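Ticket: Dorno account keeps logging me out on the upstairs network
Status: Solved
Opened by: Tomás Amaral
Product: Dorno recipe sync, desktop and tablet

Hello everyone! First ticket I've ever opened, so forgive the length. I love this program and I want it working again.

I keep all my bread and soup recipes in Dorno, and it has been wonderful for two years. Since the August update it signs me out whenever I carry the tablet upstairs. Downstairs it stays signed in all day. Upstairs I get "Session ended, please sign in" within 5 minutes, and anything I typed in the notes field is gone. I lost a whole page on rye starters that way (it was a good page, too).

What I have tried so far:

Restarted the tablet. Same.
Removed Dorno and installed it again. Same, and the download of my photos took most of an evening.
Signed out on every device, changed the password, signed back in. It held for one night and I got very excited, then it dropped again at breakfast.
Turned off battery saver. Same.

The downstairs router is a Vandine. Upstairs there is a Bisto extender that came with the house. Both show full bars.

Reply from Jaanus Strazds, Dorno support

Hi Tomás, thanks for such a clear report. This is a fun one! The fact that it only happens upstairs is a big clue. Could you do two things for me? Open Settings, then Connection, and read me the address line while you're downstairs, then again upstairs. After that, please look at the clock on the extender's own settings page. Dorno checks the time stamp on each session, and a network box that hands out the wrong time can make a perfectly good session look expired.

Reply from Tomás Amaral

Wow, okay, there is a lot going on in this little extender. The address lines are different. Downstairs it starts one way and upstairs it starts another, so I gather the Bisto is running its own separate network instead of passing the first one along. And the clock on its page is off by 20 minutes! I had never even opened that page before. The tablet is set to take its time from the network, so upstairs its clock goes wrong along with it.

I wrote both address lines down on paper and checked them twice, then did the walk up and down the stairs a few more times to be sure. It fails every single time upstairs. I have never been so pleased to see an error message.

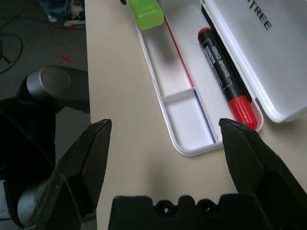
Do I need to buy a new extender to fix this?
The one you have is fine once it's switched to bridge mode and its clock is set to update by itself.

Steps, in order:

1. On the Bisto page, open Mode and pick Bridge. It will restart and the lights will blink for a bit.
2. Once it's back, open Time and turn on automatic updates.
3. On the tablet, forget the upstairs network and join it again.
4. Sign in to Dorno and leave the notes field open for a while with some text in it.

– Jaanus

Reply from Tomás Amaral

It works! I've been upstairs since lunch with the notes open and it hasn't blinked. The address line matches downstairs now too. Step 1 scared me a little because the extender page went blank, but it came back after I reloaded.

One leftover question – is the rye page gone for good?

Reply from Jaanus Strazds

Great news! Try File, then Drafts, then Show unsent. Dorno keeps the last 100 drafts on the device even when the session drops, but reinstalling clears them, so it depends on whether you typed the page before or after that. I'm marking this solved and adding the clock check to our sign-in help page.

Reply from Tomás Amaral

Found it! It was from after the reinstall. The whole rye page, typos and all. Thank you so much!

2 people found this helpful
Shares: 5

Comments

magalhaes_fan: Same thing here with a different extender. Bridge mode fixed it right away. Thanks, both of you.

oatsandbarley: I had no idea the Drafts menu had a Show unsent option. Got back three recipes I'd given up on!

pnt_kitchen: Any chance we could see the rye page?

Related tickets
Dorno photos download twice after reinstall
Magalhães tablet shows wrong time after update
Vandine router: guest network blocks sync
Notes field loses line breaks when pasted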